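# My Dentist's Office Doesn't Need a Waterfall
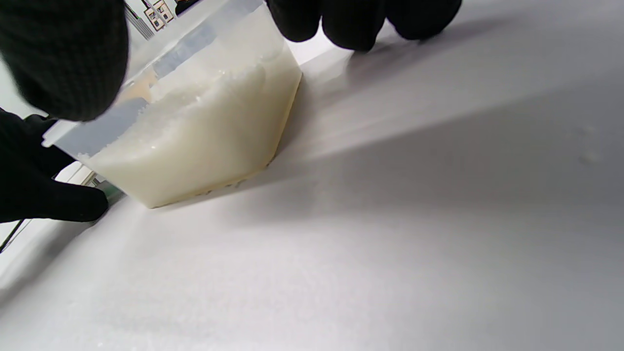 I've been going to the dentist twice a year for most of my adult life, and I have a complaint that has nothing to do with drills. It's the price thing. Why can't I find out what a crown costs before I'm lying down with a paper bib on? I cook a lot, and I know what I'm paying for everything in my kitchen, so maybe I'm spoiled. But a crown can run more than my fridge, my stove and everything inside both of them, and I'm supposed to say yes with my mouth full of cotton.

Last September I cracked a molar on an olive pit. (Pitted olives, the jar said. I've kept the jar.) My usual office in Hustville got me in on Thursday, which was nice of them, and a very kind person took an X-ray and said I'd need a crown. I asked how much. She said it depended. I asked what it depended on, and she said the front desk would go over it with me. The front desk said they'd need to run it through Clustora, my dental plan, and that the estimate could change once the work was done.

So I had a number that wasn't a number, for a tooth I couldn't chew on.

I went home and called three other places. The first wouldn't say anything without an exam. The second said the same but offered me a free whitening kit if I switched over, and I'd like to know who has ever had a broken tooth and thought, yes, whitening! The third was Nanayakkara Dental, out past the car wash, where the person who picked up just told me. She gave me the fee for the crown, the fee for the buildup if I turned out to need one, and what they charge for the exam, which was $141. It took her less time than it took me to find a pen.

I'm not saying they were cheap. They were $344 less than my usual office's estimate, before insurance, and that's real money to me, but I would have driven over there for the same price. I'd have paid a bit more, even, just for the pleasure of being treated like somebody who was buying something.

I know the arguments on the other side because I've had them made to me, at length, at a barbecue. Every mouth is different. A simple filling can turn into a root canal once they get in there. The insurance company changes its mind. Sure! All of that is true. My mechanic has the same problem, though, and he has a board on the wall with the brake job on it, and if he finds something worse he comes out wiping his hands and tells me before he touches it. I've never once felt cheated by that. A price with a footnote is still a price.

The other thing I hear is that people will shop on cost alone and end up with bad dentists. I think that's a little insulting. People pick a dentist for all sorts of reasons – the parking, the hours, whether the hygienist lectures you about floss – and I don't believe a fee list would wipe all of that out. What scares folks away is the not knowing. My sister put off a filling for two years because she'd gotten it into her head that it would cost $3,000. It didn't, not even close, but by the time she went in she needed a lot more than a filling.

And meanwhile the offices keep getting fancier. My old one redid the waiting room a while back, and now there's a wall with water running down it and a machine that makes up to 10 kinds of coffee, which you then can't drink because they're about to clean your teeth. There's a glossy folder from Trurnmont, the financing company, on every side table. The folder tells you all about monthly payments. Payments on what? It doesn't say, and I read both sides of it.

I'd trade the waterfall for one sheet of paper. Cleaning, exam, X-rays, filling, crown, extraction. Put a range on it if you have to. Tape it up by the coat hooks where I'll see it on my way in, or stick it on the website under the picture of the smiling family.

I did get the crown at Nanayakkara, and I needed the buildup too. They'd already told me what it would be, so I said go ahead. The old office still sends me a birthday postcard with a cartoon tooth on it, and I'm a little sorry about leaving, because I liked the hygienist and the parking was much better.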